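하틀리 공동작업실 화보: 방 하나를 정리하는 데 걸린 시간

글·사진 정리 라크말 마투바르

작업실 안쪽 방을 치웠다. 이 문장을 쓰려고 봄을 두 번 보냈다. 첫 번째 봄에는 치우자는 말이 나왔고, 두 번째 봄에는 그 말을 누가 했는지를 두고 다퉜다. 그러다 2021년 3월 13일 토요일, 아침부터 비가 와서 달리 갈 데가 없던 사람들이 모여 문을 열었다. 문은 반쯤 열리다가 뭔가에 걸려 멈췄고, 그날 오전은 그 뭔가를 빼내는 데 다 갔다.

화보는 대체로 일한 순서를 따른다. 중간에 순서가 꼬인 곳이 있는데 일도 그쯤에서 꼬였다. 물건 이름은 우리가 부르는 대로 적었으니 정식 명칭이 궁금한 분은 각자 찾아보시기 바란다.

문
안으로 열리는 문이다. 안쪽에 짐을 쌓으면 안 열린다는 사실을 회원 모두가 알고 있었고, 모두가 자기 상자 하나쯤은 괜찮다고 여겼다. 경첩에는 기름을 쳤다. 이제는 소리가 안 나서 누가 들어와도 모른다. 불평이 벌써 한 건 들어왔다.

문 뒤의 것
문을 막고 있던 것은 접이식 의자였다. 접힌 채로 비스듬히 끼어 있었다. 펴 보니 멀쩡해서 그날 하루 종일 그 의자가 제일 인기였다. 앉으려고 줄을 서는 동안 일은 하나도 안 됐다.

상자 더미
'나중에 볼 것'이라고 적힌 상자를 열었더니 '중요'라고 적힌 상자가 나왔고, 그 안에는 포장용 종이가 가득했다. 종이는 깨끗이 펴서 다시 넣었다. 상자에는 '종이'라고 새로 적었다. 이번 정리에서 가장 확실한 성과로 꼽힌다.

전선 뭉치
풀다가 한 사람이 조용히 집에 갔다. 남은 사람들이 이어서 풀었는데, 다 풀고 보니 양쪽 끝이 같은 모양인 선이 제일 길었다. 어디에 쓰는 선인지 아는 분은 연락 바란다. 가져가실 분이면 더 좋다.

바리스 선반
바리스 조립식 선반은 하틀리가 문을 열 때 들여온 물건이다. 한 번 조립했고, 그때 남은 나사가 지금도 유리병에 들어 있다. 남으면 안 되는 나사였다는 의견과 원래 넉넉히 넣어 준다는 의견이 갈린다. 이번에 벽에서 떼면서 흔들어 보니 앞의 의견에 힘이 실렸다. 나사는 제자리를 찾아 박았고 유리병은 씻어서 붓통으로 쓴다.

선반 맨 아래 칸
늘 그렇듯 무거운 것은 위에 있고 가벼운 것은 아래에 있었다. 맨 아래 칸에서는 솜, 스펀지, 빈 플라스틱 통이 나왔다. 맨 위 칸에서는 재봉틀이 나왔다. 내릴 때는 둘이 들었는데, 올린 사람은 혼자 했다고 전해진다. 누군지 모르지만 허리 안부를 묻고 싶다.

재봉틀
덮개를 벗기자 바늘에 실이 꿰인 채였다. 겨자색 실이다. 겨자색으로 뭘 만들었는지 기억하는 사람이 없고, 작업실 어디에도 겨자색 물건이 없다. 발판은 잘 밟힌다. 다음 달부터 수선 모임이 쓰기로 했으니 바지 길이가 마음에 안 드는 분은 미리 바지를 챙겨 두시라.

페인트 통
조쿠보우 페인트 흰색 계열이 색깔 이름만 달리해서 줄줄이 나왔다. 뚜껑에 적힌 이름은 우유, 안개, 뼈, 아침이다. 종이에 한 번씩 칠해 나란히 붙여 놓고 구별해 보기로 했는데 칠한 사람도 틀렸다. 굳은 통은 버렸고 안 굳은 통은 다음에 벽을 칠할 때 섞어 쓰기로 했다. 섞은 색 이름은 공모한다.

붓
붓은 다 굳어 있었다. 씻어서 걸어 두라는 안내문이 붙은 바로 그 못에 굳은 채로 걸려 있었다. 안내문은 글씨가 참 반듯하다. 떼지 않고 두기로 했다.

초두리 철물점 영수증
초두리 철물점에서 받은 영수증이 깡통 하나에 모여 있었다. 글씨가 다 날아가서 백지나 다름없는데도 날짜순으로 정리한 흔적이 보인다. 정산이 안 된 것이 있으면 포기해 주시기 바란다. 깡통은 남겼다. 깡통은 늘 남는다.

빗자루들
길이가 제각각인 빗자루가 구석에 모여 있었다. 빗자루를 사자는 말은 해마다 나왔고 해마다 누군가 샀다. 쓰는 사람은 늘 제일 짧은 것을 골랐다. 손잡이에 끈이 달려 있어서 찾기 쉽다는 이유였다. 나머지에도 끈을 달았더니 이제는 다들 아무거나 쓴다. 끈값은 얼마 안 들었다.

걸레와 양동이
걸레는 빨아서 썼고 물은 여러 번 갈았다. 처음 간 물의 색은 화보에 싣지 않는다. 양동이 바닥에 눌어붙은 것이 석고인지 밀가루 풀인지를 두고 점심시간 내내 이야기가 이어졌고, 긁어서 맛을 보자는 제안은 부결됐다.

점심
김밥과 귤. 접이식 의자는 점심시간에만 주인이 여러 번 바뀌었다. 젓가락이 모자라서 붓대를 쓰겠다는 사람이 있었지만 말렸다. 앞서 말한 그 붓이다.

가구를 들어낸 뒤에는 다들 벽보다 바닥 이야기를 많이 했다. 바닥은 우리가 몇 해 동안 밟고 다니면서도 색을 물으면 답을 못 하던 곳이다. 회색이라는 사람, 갈색이라는 사람, 장판이 깔려 있는 줄 알았다는 사람까지 있었다. 내기를 건 사람도 있는데, 판돈이 귤이라 기록으로 남긴다.
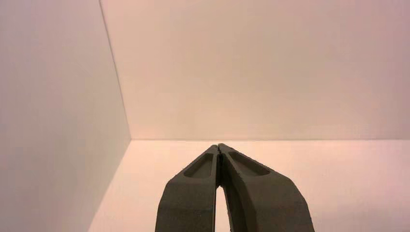
하틀리 소식 제18호 7쪽

바닥과 안쪽 벽
답은 밝은색이었다. 밝은 바닥이 안쪽 벽까지 가서 벽과 만난다. 당연한 말 같지만 한동안은 바닥과 벽이 만나는 줄을 두 눈으로 볼 일이 드물었다. 귤은 회색도 갈색도 아닌, 아무 데도 걸지 않고 구경만 하던 사람이 가져갔다.

벽 쪽 이야기
벽에 못을 더 박을 것인가. 찬성하는 쪽은 걸 것이 많다고 했고, 반대하는 쪽은 걸 것이 많아서 이 꼴이 났다고 했다. 결론은 안 났고 그사이에 누가 못을 하나 박았다. 그 못에는 지금 망치가 걸려 있다.

자 없는 줄자
껍데기만 남은 줄자다. 누르면 찰칵 소리가 난다. 선반 놓을 자리를 재려고 꺼냈다가 다들 한 번씩 눌러 보고 넘겨줬다. 결국 선반 자리는 팔을 벌려서 쟀다. 키가 다른 두 사람이 따로 재는 바람에 바닥에 표시가 겹으로 생겼고, 우리는 그 가운데를 골랐다.

선반이 옮겨 간 자리
바리스 선반은 창가로 갔다. 창가에 두면 햇빛 때문에 종이가 바랜다는 지적이 있어 종이 상자는 맨 아래 칸에 넣었다. 재봉틀도 아래에 넣었다. 솜은 맨 위로 올라갔다. 지진이 나면 솜이 떨어진다. 이만하면 안전 대책을 세웠다고 본다.

이름표 붙이기
이름표는 칸마다 붙였다. '실과 바늘', '칠', '종이', '깡통', '주인 있음', '주인 없음'. 마지막 둘을 나눈 것은 실수였다. 붙인 지 한 시간도 안 돼 '주인 없음' 칸의 물건마다 주인이 나타났고, '주인 있음' 칸의 물건은 아무도 찾아가지 않는다.

단추 통
500개들이라고 적힌 통인데 세어 본 사람은 없다. 셀 생각을 한 사람은 있었으나 뚜껑을 열다가 쏟는 바람에 계획이 줍기로 바뀌었다. 바닥을 닦은 뒤여서 다행이었다. 며칠 뒤에 맨발로 들어온 분이 하나를 더 찾아냈다. 감사드린다. 많이 아프셨을 줄 안다.

열쇠 꾸러미
맞는 자물쇠가 하나도 없는 열쇠들. 버리자니 어딘가에 자물쇠가 있을 것 같고, 두자니 열쇠가 자꾸 늘어난다. 꾸러미째 '깡통' 칸에 넣었다. 깡통 안에.

8월의 달력
벽에서 떼어 낸 달력은 8월에 멈춰 있었다. 어느 해 8월인지는 윗부분이 찢겨 알 수 없다. 칸 하나에 동그라미를 치고 '꼭!'이라고 적어 놓았다. 꼭 해야 했던 그 일이 방 청소였을 거라고 다들 짐작만 한다. 달력 뒷면이 깨끗해서 새 사용 규칙을 거기 적었다.

새 사용 규칙
규칙은 짧다. 들고 들어온 것은 들고 나간다. 마지막에 나가는 사람이 불을 끈다. 문 뒤에는 아무것도 두지 않는다. 누가 그 밑에 연필로 '의자는 예외'라고 써 놓았는데, 글씨가 반듯한 것이 붓 안내문을 쓴 사람과 같은 손으로 보인다.

창문
신문지로 닦았다. 잉크가 묻는다고 걱정하는 사람과 그래야 잘 닦인다는 사람이 한쪽씩 맡아 겨뤘다. 양쪽 다 자기가 이겼다고 한다. 비가 다시 와서 심사는 무기한 연기됐다.

나눔 상자
현관에 내놓은 상자다. 필요한 분이 가져가시라고 두었는데 첫날에는 물건이 오히려 늘었다. 도자기 새, 한 짝짜리 장갑, 악보 받침. 도자기 새는 우리 방에서 나온 것이 아니다. 새 주인은 부디 데려가시기를. 마음이 바뀌어 키우기로 하신 분도 환영한다.

악보 받침
위 상자에서 건져 와서 도안 받침으로 쓴다. 나사를 조이면 고개를 들고, 한참 있으면 다시 숙인다. 작업하다가 보면 인사를 받는 기분이다. 유리병에 남은 나사 가운데 맞는 것이 있을까 했지만 그 나사는 앞서 말한 대로 모두 선반에 들어갔다.

쓰레기 내놓기
종량제 봉투를 사러 간 사람이 초두리 철물점에 들러 빗자루를 하나 더 사 왔다. 손잡이에 끈이 달려 있었다고 한다. 더 할 말은 없다. 세워 두었다.

접이식 의자, 다시
정리가 끝나고 의자를 어디 둘지 정하는 데 제일 오래 걸렸다. 창가는 선반이 있고, 안쪽 벽 앞은 비워 두자고 막 정한 참이었다. 접어서 세워 두면 어디에 두어도 조금씩 미끄러졌다. 결국 현관 신발장 옆에 폈다. 신발 신을 때 앉으면 좋다. 너무 좋아서 안 일어나는 분이 계신데 뒷사람도 신발을 신어야 한다.

알림
안쪽 방은 예약하고 쓴다. 예약표는 현관 게시판, 달력 뒷면 규칙 옆에 붙여 두었다. 한 번에 2시간까지 적을 수 있고, 다음 칸이 비어 있으면 이어서 써도 된다. 연필로 적어 주시라. 볼펜으로 적은 분이 벌써 있어서 그 줄만 영원히 그분 것이 되었다.

끝이 같은 모양인 긴 전선은 아직 임자를 기다린다. 조쿠보우 페인트를 섞은 색의 이름은 게시판 아래 쪽지함에 넣어 주시면 되고, 지금까지 들어온 것은 '두부', '또 흰색', '두부'다. 뽑히면 귤을 드린다.

다음 호 화보는 부엌 찬장이다. 찬장에 반찬통을 두고 가신 분은 그 전에 가져가시기 바란다. 뚜껑도 같이 가져가시라.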